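Tagged: Workshop news, Grippers, Kitchen bench

Two grippers, one plate of fruit

Members have been asking which gripper we would buy if we were starting again. We have now had two of them on the same arm for long enough to give an answer, or most of one. The two are the Skarar, a parallel-jaw model with hard fingers and rubber pads, and the Grernell, which has three soft fingers that close on air. The arm and the controller stayed the same throughout. Only the gripper was changed, along with the few settings that have to change with it.

The task was picking up soft toy fruit from a plate on the kitchen counter and moving it to a bamboo board. We chose toy fruit as it squashes a little, springs back, and can be dropped on a hard surface without harm. The strawberries are the awkward ones. They are pointed at one end, and if the fingers close too near the tip the toy slides out backwards. The purple one is easier to find but wide enough to use most of the opening on either gripper.

We ran 685 picks in all, split as evenly as we could manage between the two. Each session was 20 picks, then a stop to check the fingers for fluff and to put the toys back on the plate. The toys were put back by hand and not to a template, so no two sessions started in quite the same way. We wanted that. A gripper that only works when the strawberry points in one direction is not much use to any of us.

The rest of the counter was left as a kitchen counter. Earlier tests in February were done on a bare bench with a plain grey sheet, and the results looked very good and told us very little. The object finder we use, Marulanda, had no trouble with a grey sheet. Marbled worktop and shiny tiles are harder for it, and so are metal appliances that throw light back at the camera.
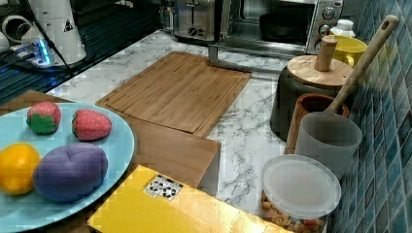
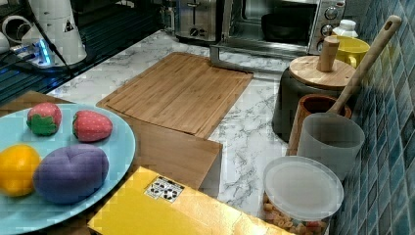 Can I use a soft gripper on a small arm without buying a bigger compressor?
A small one will do for a single gripper of this size. What matters more is a short run of tube between the valve and the fingers. A long tube makes the fingers slow to close and slower to open, and you will spend a lot of time blaming the software for it.

On to the results. The Skarar was quicker on every kind of toy. Its fingers close when told to and the controller knows how far they have closed, so a missed pick is noticed at once and the arm can try again. It was also easier to set up. We bolted it on, gave the controller the new length and weight, and were picking the same afternoon.

Its weak point was the strawberries. The pads are flat, and flat pads on a cone have little to hold. Turning the wrist so that the fingers closed across the wide end helped a good deal, but this relies on the camera getting the direction right. With the leaf showing, it usually did. With the leaf hidden it often chose the wrong end, and the toy shot out sideways. We tried more grip force and it made matters worse.

The Grernell did not mind which way a strawberry was facing. The fingers wrap round whatever is there, and a pick that was a little off centre still tended to come up. Of the dropped toys in the whole trial, 44 were dropped by the Skarar and 20 by the Grernell. We count a drop as anything that leaves the plate and does not reach the board.

Against that, the soft gripper is bulky. The three fingers spread wide before they close, and when toys are lying side by side it will nudge the neighbour. More than once it came up with two toys. It also gives no reading of how far it has closed, so the arm will carry nothing at all across the counter and set it down with great care. We have added a check with the camera after each lift, and this costs time on every pick, good or bad.

The camera position made more difference than we had allowed for. With the view looking down across the counter from high up, the near edge of the plate is easily lost, and a toy lying at that edge may be only partly in view. Marulanda will still offer a pick point for half a toy, but it puts the point in the middle of the part it can see. Both grippers suffered from this. Moving the plate further in is the simple cure, and raising the camera is the better one if your mount allows it.

We also swapped controllers for a short spell, going from our usual one to the Flornex. There was no change in the number of good picks. The Flornex is tidier to wire and its stop button is in a sensible place, but its menus are slow and it forgets the tool settings if the power is cut before you save. Write them down on paper.

If you mostly handle boxes, blocks or anything with two flat sides, buy the Skarar. For fruit, soft toys, rolled socks and the like, the Grernell is worth the extra trouble with the air. We will keep both. The Skarar stays on the arm for now, as the next job is lifting lids by their knobs, and the soft fingers are too wide to be much good at that.

Both grippers can be borrowed for two weeks at a time. Please return the Skarar with all four mounting bolts and the Grernell with its tube still attached. The pick log, with the settings used for each session, is in the shared folder under the gripper names. Spare pads are on order.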